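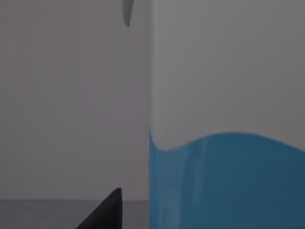 3.2 Water level readings

Levels in the Clernley tank were read at the wall with a float gauge and checked by hand on 20 October 2019. The tank holds 2000 liters and is filled from the Torkamen main through a single valve. Readings taken while the surface was still moving were dropped, as Hsieh's earlier work on the Ahonen basin had shown errors of up to 3 mm in such cases.

Figure 2. Liquid in a light grey container, simulated. The surface is curved and rises slightly at the left wall.

The effect of the wall was treated as a fixed offset. This holds for clean walls – older tanks with scale build-up need a separate check. The Moso gauge was set to zero before each fill, and its output was averaged over some 1000 samples. Drift between fills is covered in Section 3.3.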